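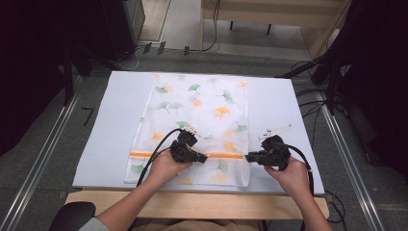 Ginkgo-leaf cloth laid flat on a white board.

Packing a Box for Family Back Home

Ask the shipper for the limits before you buy anything. Dorkance takes boxes up to 900 cubic inches at its lowest rate, and the next size costs a good deal more.

Put rice, beans and cooking oil in the middle. Double-bag the oil and tape the cap.

Roll work clothes tightly and push them into the corners. Kitchen cloths can go around jars in place of newspaper.

Write the list of contents in Spanish and English. Keep one copy inside the lid and another at home with the receipt.

Leave cash out. Send it by wire, and compare the fee with what the family will be paid at the other end.

Boxes mailed in April usually reach farm towns before the heavy rains. After that, line the carton with a trash bag.

Tips sent in by Craig MacAulay, Strachan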